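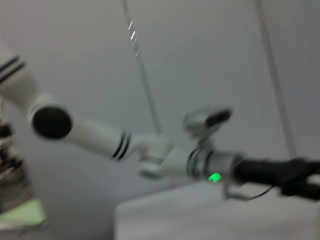 May, evening. The grey wall

Second coat finished before lunch. By late afternoon it had gone off evenly and I could look at it properly, first with the lamp on and then without. Plain light grey, leaning slightly towards blue. On the Bitell card the same colour looked warmer, nearly a putty, and Samuele had argued for going one shade cooler. I am glad we did not. With the overhead tube on, the blue is already as strong as I want it.

Record of the work, for when the other walls are done.

Old surface: matt emulsion over something glossy, unknown age. It was sound over most of the length but lifting along the top of the skirting, where the chairs used to rub. Scraped back to a firm edge, feathered with 100 grit, wiped down with a damp sponge and left overnight. The first sponging left a chalky film, so I did it again with clean water each time the bucket clouded. Tedious. The bucket needs a lid.

Filled the screw holes from the old noticeboard. Most took one pass. The pair nearest the door had been drilled oversize and plugged with matchsticks, and the filler sank in both. Second pass the next morning, left proud, sanded flat. Ran a bare hand over them with my eyes shut and could not find them, which is my usual test.

Primer: Hesaris, thinned slightly for the filled patches and straight from the tin elsewhere. It smells of vinegar and it spatters off a long-pile roller. Used the short pile after that and got far less on my glasses. I should have primed the whole wall in one go. I did the patches, stopped to take a call from Morena Melis about the keys, came back and did the rest, and the patches showed through faintly as duller areas until the first topcoat covered them.

Topcoats: 2, short-pile roller throughout, brush only at the corners and along the skirting. Cut in and rolled one section at a time so the edge stayed wet. The first coat was patchy in the middle, where I had tried to stretch a nearly dry roller. The second went on more generously and I laid it off from top to bottom with almost no pressure. No lap marks that I can find. There is one hair in it, low down towards the corner, certainly off the brush. I left it. Picking it out would make a worse mark than the hair.

Masking tape came off while the paint was still slightly soft, pulled back on itself at a low angle. Clean line along most of the skirting. It bled in one place where the skirting is dented and the tape bridged the hollow. Touched in with white on a child's paintbrush, and will need touching in again.

Assunta Morelli looked in at about four, with the estimate for the blinds, and asked whether the wall was finished or primed. I said finished. She said it was very plain. It is very plain. The last colour was a sort of mustard and it showed on everybody's faces, so I consider plain an improvement, although I did not put it to her in those terms. She preferred it after we switched the tube off. The estimate is higher than I had allowed for and does not include taking the old brackets down. I shall take them down myself.

Measurements, taken with the steel tape and checked from the other end: 296 cm clear along the wall, corner to architrave. The Ukitier shelving was going to go here in a single run. I am now less sure. The uprights would need fixing into the wall at regular centres, and I have only just got rid of the last set of holes. Mirko says to stand the shelving on the opposite side and leave this wall alone for a year. His reasoning is that every wall in the building has been drilled by someone who then changed their mind. He drilled most of them.

Against that: the opposite side has the radiator, and anything stored above it dries out. The drawing paper curled badly over the winter. So the choice is between holes and curled paper, unless the paper goes in the hall cupboard and something that does not mind heat goes over the radiator. The tins would be all right. The glue certainly would not. Will draw both layouts to scale before deciding.

Knocked along the wall with a knuckle before painting and marked the studs in pencil on top of the skirting, where the marks will not be seen. They are not evenly spaced. The one nearest the corner is out of step with the rest, probably a repair. I have copied the positions onto the inside cover of this book as well, in case somebody is thorough with a cloth.

Paint left over: enough for touching in, not enough for another wall. Decanted it into a jam jar with a good seal and wrote the shade, the room and the month on the lid. The bottom of the tin had started to skin, so it went through an old pair of tights first. Lucrezia Benedetti taught me that and it has never failed. The rollers are washed and standing on end by the sink. The tray is not washed. I let it dry, and the skin will peel out in one piece tomorrow if I am patient, or in shreds if I am not.

To get from Bassi when next passing:

Short-pile roller sleeves, 2
Filler, the fine one in the tub
A lid for the bucket, or a bucket with a lid
White satin for the skirting, smallest tin they sell
Cable clips, the white ones

The ceiling edge is still untouched. It has an uneven line from the mustard years and it bothers me more now that the wall below it is clean. A proper job would mean doing the whole ceiling. An improper one would be a steady hand along the edge with leftover white. I tried a short length above the door before washing the brush and the new white is visibly whiter than the old, so the improper job has more or less ruled itself out. Samuele has a sprayer. I do not want a sprayer in that room.

Knees sore from the skirting. Must use the foam mat next time, it was in the van the entire day. Window left on the latch overnight for the smell, door shut. Blinds to be answered tomorrow morning, then the old brackets, starting with the left one as its screws are the less rusted.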